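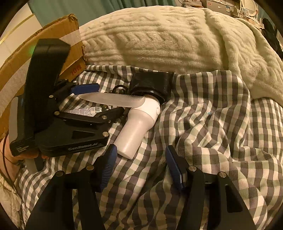 Salteo recipe cards - README

What this is: 622 handwritten recipe cards from the Salteo boarding house kitchen, typed up into one table. Plus a second smaller table of weights and measures. Plus my notes on what I couldn't read.

Status: usable. Card text is finished, tags are not. Last big pass was in April.

Who: typing by me (Tsegereda Feyisa) and Nazareno Palumbo. Amharic and Oromo words checked by Chaltu Mersha. Italian words checked by Settimio Bellini, who also argued with most of the spellings on the cards and was usually right. Cards are owned by the Gebretsadik family and are back with them now. Please don't write to them asking to see the box, write to me.

Where the cards come from

The boarding house was on the hill road in Forncombe and fed its lodgers twice a day. Three cooks over the years, one box. The first cook wrote in Italian, the second mostly in English with Amharic words where English didn't have one, the third wrote in English and went back and corrected the other two in pencil. So a lot of cards have two hands on them and sometimes three.

It was a cheap house. Expect lentils, cabbage, eggs, stale bread used four different ways. Meat shows up on Sunday cards and funeral cards. There is a whole run of jam cards, all from what looks like the same summer, going by the ink.

Files

cards.csv - the main table, one row per card
measures.csv - 60 rows, one per unit or container name (see Measures below)
unclear.txt - every word we gave up on, by card number
tags_draft.csv - half done, don't trust it
notes_settimio.txt - Settimio's spelling notes, pasted in as he sent them

No scans in this release. The family said yes to the text and not yet to the handwriting. If that changes I'll add a folder.

Columns in cards.csv

card_no - the number penciled in the top corner. Not in order of date. Don't sort by it and think you have a timeline.
title - as written, misspellings kept
title_clean - our version, for searching
hand - A, B or C for the main writer. X if we can't tell
second_hand - same letters, blank if there's only one
lang - it, en, am, om, or mixed
ingredients_raw - exactly as on the card, line breaks turned into semicolons
ingredients_clean - split up and spelled the same way every time
method - as written. Blank for 206 cards, see below
serves - as written. Can be a number, can be "the table", can be "Mr. Gebru and guests"
margin - anything written sideways, on the back, or in a different ink
condition - good, stained, torn, patched

File is UTF-8. If the Amharic comes out as question marks it's your spreadsheet program, open it with import and pick the encoding by hand.

Blank methods

206 cards have ingredients and no method at all. Not a mistake, not missing pages. The cooks knew how to make the thing and only needed the amounts. Nazareno wanted to fill them in from similiar cards and we had a long talk about it and the answer is no. If you want to guess, guess in your own copy.

Some of these are the best known dishes of the house, annoyingly. The lentil one everybody in Forncombe remembers is a list of six ingredients and the word "slow".

Measures

This was the hard part. Hand A uses grams and "a glass". Hand B uses cups, but a cup in this house was a specific tin cup, and also coffee cups, and she does not always say which. Hand C uses ounces and crosses out the cups.

What we did:

- kept the original word in ingredients_raw every time
- made measures.csv with our best guess for each word, in ml or g
- added a confidence column, high / medium / low
- did NOT convert anything in cards.csv itself

The tin cup still exists. Wondimu Gebru has it, his father lodged there, and he let us fill it with water and weigh it on Chaltu's kitchen scale. So tin cup is "high". Coffee cup is "low" and will stay low unless somebody turns one up. "Glass" is medium, based on where Hand C has penciled ounces next to it - they mostly agree with each other, except in the cake cards, where they're all over the place.

"Handful" we left alone.

"Berbere, enough" we also left alone.

Spelling

titles are kept wrong on purpose. Example: the same cabbage soup is spelled three ways across its cards and you can follow who copied from who by which spelling they used. If we'd fixed it that would be gone. Use title_clean if you just want to find soup.

Amharic words in Latin letters are a mess. Hand B wrote them by ear and not the same way twice. Chaltu made one spelling per word for the clean column. She says she'd do a few of them differently now, so those might change in the next version. If your work depends on one exact spelling, save your copy.

Italian: Settimio's notes say that a lot of what looks like bad spelling is dialect. He's marked which he is sure of. We did not change any of them.

Duplicates

There are plenty. We kept all of them. A card copied out fresh because the old one got greasy is two rows. The copies are never exact, somebody always drops the salt or doubles the butter. If you need one row per dish, group by title_clean and then go look with your own eyes, because "bread pudding" is at least three dishes and "Friday fish" isn't always fish.

Private stuff we took out

2 cards had a lodger's medical details on the back (diet instructions from a doctor). Margin text removed, replaced with [withheld]. Front of the card is there as normal.

Lodgers' names we kept when it was only "Mr. So and so likes this" and the family was fine with it. Where it was a complaint about somebody we used initials. There are some good complaints.

Known problems

- hand B and hand C are hard to tell apart on the late cards. X means we really argued and neither of us won
- condition was filled in by two people with different ideas of "stained". Nazareno is stricter than me
- the jam cards have sugar amounts that look far too high. Checked them twice, it's what they say
- a few ingredients_clean rows still have "ditto" in them. Will fix
- semicolons inside an ingredient line break the splitting. Hand A liked semicolons. I fixed the ones I found
- serves is not a number column. Somebody will try anyway
- tags_draft.csv stops partway through the soups

What it's good for

Cooking from, with patience. Looking at how a small kitchen changed as the shops changed - margarine turns up, then canned tomatoes, then the butter comes back. Handwriting people have asked about it but without scans there's not much for them yet.

Not so good for: anything about prices. There are prices on some backs but no years next to them, and we didn't try to work it out. Also not good as a picture of how Forncombe ate in general. One house, lodgers, mostly single men working at the Drornholm yard.

If you cook something

Please tell us how it went, above all with the blank method ones. We've tried a small number. The onion and egg bake works as written. The chickpea flour stew needs more water than the card says, or else the tin cup was fuller than we think. The fruit loaf in card 60 came out like a brick both times, and Hand C's pencil note just says "no", so at least we agree with her.

Send the card number, what you used for a cup, and what you changed. Short is fine. These go into a separate file and never into cards.csv.

Corrections

Send card number, column, what it says now, what you think it should say. One per line. If it's a reading of a word in unclear.txt I may need to wait till I'm next over at the family's house to check the real card, so it can be slow. I don't take corrections to the recipes. If the card says boil the cabbage for an hour then it says an hour.

Terms of use

Free to use, copy, cook, print, for anything except selling the collection as a book. That one the family wants to keep for themselves, they've been talking to a printer. Quoting a few cards in a book of your own is OK, just give the card numbers and say Salteo recipe cards, Gebretsadik family.

To do

finish tags (soups, then breads, then the rest)
clear the dittos
add a column for pencil corrections so they're not all dumped in margin
ask Wondimu about the coffee cups again
second check of the Oromo words, Chaltu only had one evening for them
fix typos in this file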